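Section 4: Your First Shift with the Practice View
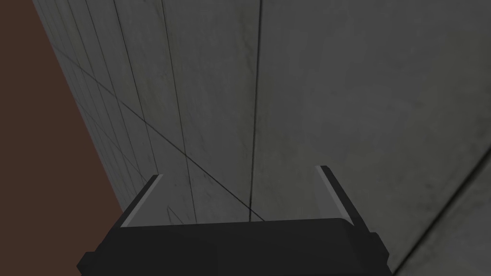 The practice view is where every operator on the Karnero line starts, and we think it is the best part of the whole changeover. You drive the gripper on screen before you ever stand at the real cell, so your mistakes cost you a few seconds and no broken stone. Take your time in here. The stained gray panels get larger and the dark joints get thicker toward the right of the view, and learning to read that change is half of learning to line up a pick. Start with the fingers spread wide and nothing between them, and leave them that way until you reach step 6.

Before you start

You need your Traver login, a free seat at the practice desk, and 4 practice credits on your account (your shift lead can top these up). If you worked the old lifting bench, bring what you know! Fatima Ngcobo laid slabs by hand at the MacDonald yard for years, and most of the hints in this section came out of her notebook.

4.1 Opening a session

1. Sign in and choose Practice from the left menu.
2. Pick the lesson called Paving, Level 1.
3. Wait for the status light on the desk controller to turn green.
4. Press Home once. The arm in the view goes to its start pose.
5. Nudge the stick left and right until the motion feels comfortable. Small pushes are plenty.
6. Press and hold Close to bring the fingers together, then let go. Press Open to spread them again.
7. Repeat step 6 until you can stop the fingers where you want them.

Note: The Home button works at any time in practice. At the real cell it is locked while a slab is held.

4.2 Lining up on a joint

1. Choose a joint to follow. A long, straight one is easiest.
2. Turn the wrist until the gap between the fingers sits over the joint.
3. Move along the joint at speed 1. Watch the joint and let the fingers stay in the corner of your eye.
4. Stop, check your angle, and press Mark.
5. Read your score. Anything above 100 opens Level 2.

Hint from Fatima: stains and specks will pull your eye off the line. On the yard we learned to look at edges first and color last, and it works just as well on a screen.

Caution: Do not carry your practice speed settings over to the real cell. The real arm starts at speed 1 for every new operator, and only the shift lead can raise it.

4.3 Moving to the real cell

Once you have passed Level 2, book a supervised hour. Mornings before 10 are quietest.

1. Clear your pockets and fasten loose sleeves.
2. Walk the yellow line all the way around the cell and check that both gates are shut.
3. Ask your supervisor to turn the key to Assist.
4. Run the same joint lesson you ran in practice, with no slab loaded.
5. Load a slab only when your supervisor says so.

Caution: If a gate opens, the arm stops where it is and keeps its grip. Stay outside and call your supervisor. Do not press Home.

Error 339 means the controller lost its position. Press Reset, then repeat step 4. If it comes back, write it in the cell log and stop for the day - we want to see it with our own eyes. Error 1065 is only a full log file, so save it and carry on.

4.4 What changes in your day

You will lift far less. You will also look, plan, and talk a lot more, and people are often surprised by how tired their eyes get. Swap seats with your partner every hour in the first month. The setter's job still belongs to a person: you decide which slab goes where, you reject the bad ones, and you can stop the cell whenever something looks wrong to you.

Pay grades for setters carry over to the operator role. Questions about rosters or retraining go to Normand Charbonneau in the Grondero office, and he really does like getting them - two of the lessons in Level 2 started as complaints on his desk.

Continue to Section 5, Daily Checks.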